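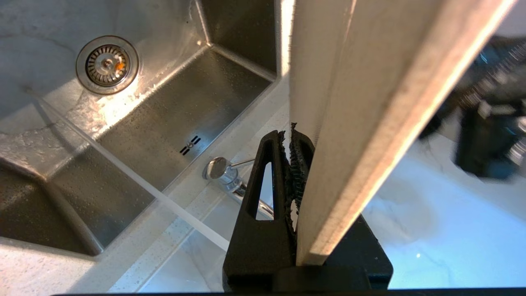

08/10/2021

Finally got to the shop today and came home with the new Ultov, which I'd been dreading a bit if I'm truthful. They've been hinting since September that somebody else would end up in the helmet, and I have loved the old pilot since I was nine (the cartoon repeats, then the comics from the market stall, then everything). I read it on the bus and missed my stop by two streets.

It's good! It's really good. The first 5 pages have no words at all, only the harbour at Paewai and the lights going off one street at a time, and then you turn over and there's the new one standing on the crane. I won't put down who it is in case I ever lend this diary to anybody, ha. The colouring is murkier than I like but the faces are lovely.
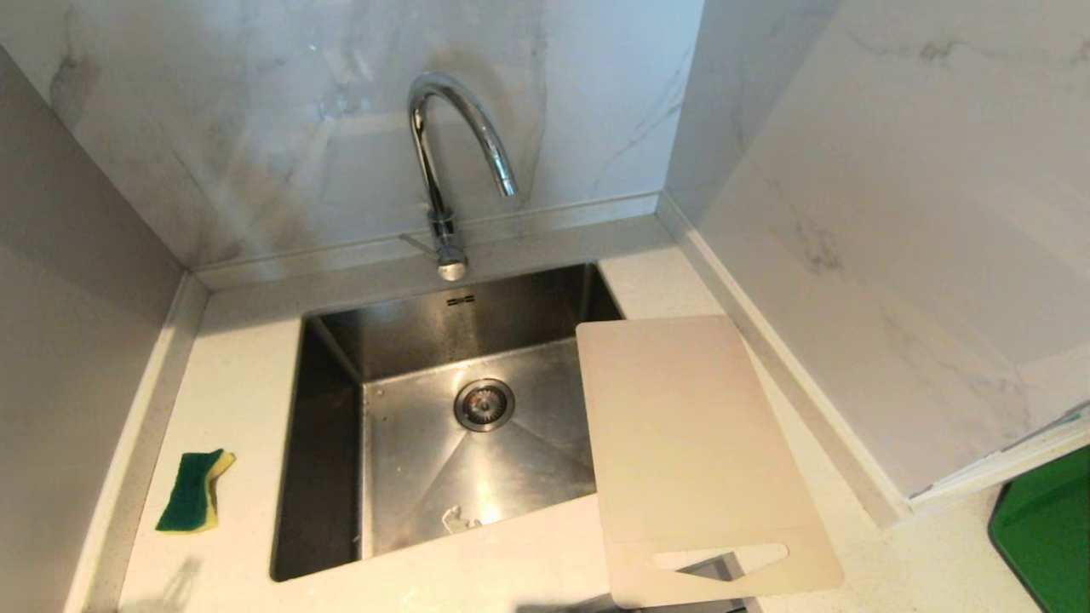

Issue 65

I went back through the box after tea to see whether they'd planted any clues. They had, the sneaky so-and-sos – there's a bit of red scarf in the background of the ferry chapter that I must have gone past a dozen times. I also found my spare copy of the Bamis crossover, which has a torn back cover and which I've been blaming my cousin for losing. Must say sorry. Or quietly put it on the shelf and say nothing.

The forum is in bits, of course. Half of them say Woltard are only doing it for the sales and the other half have already drawn the new costume in six colours. I typed out a long reply and then deleted it and had toast.

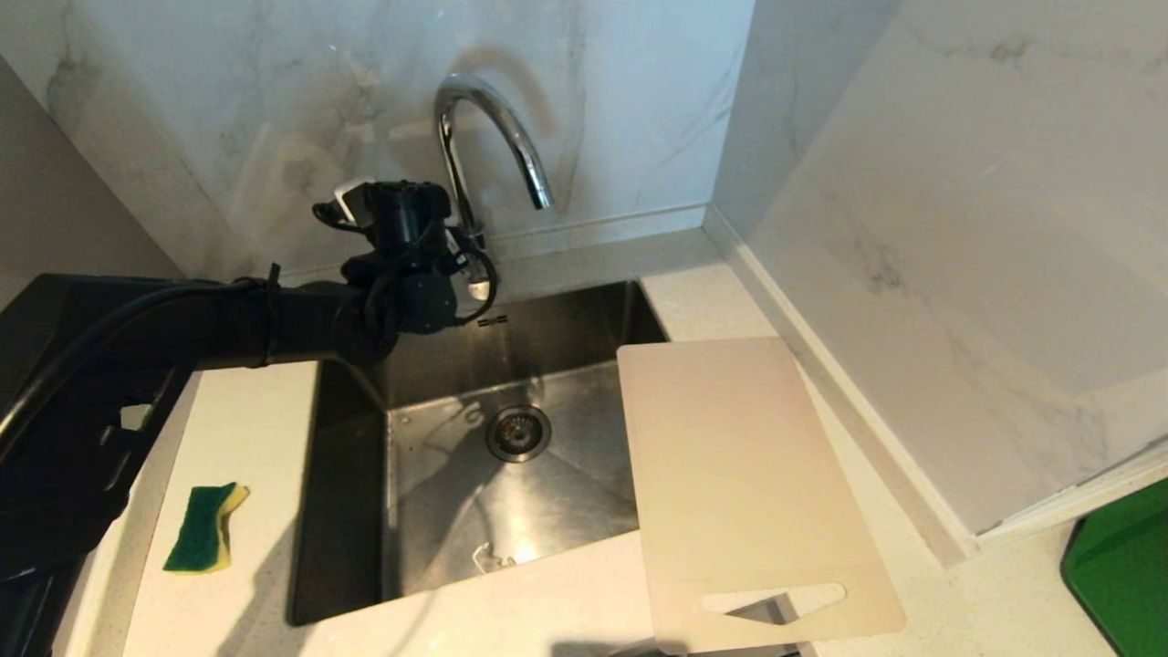

Do I want the variant cover as well?

I do, but there are only 3,000 of them and the cheapest I've seen is 90 pounds, so I'll be sticking with the ordinary one.

The shop said they might get a second printing with the pencil version on the front. I've put my name down for that. Need to buy more bags and boards too, the tall ones this time, because the annuals are getting bent at the corners. Next part is a whole month off and I've already read this one twice.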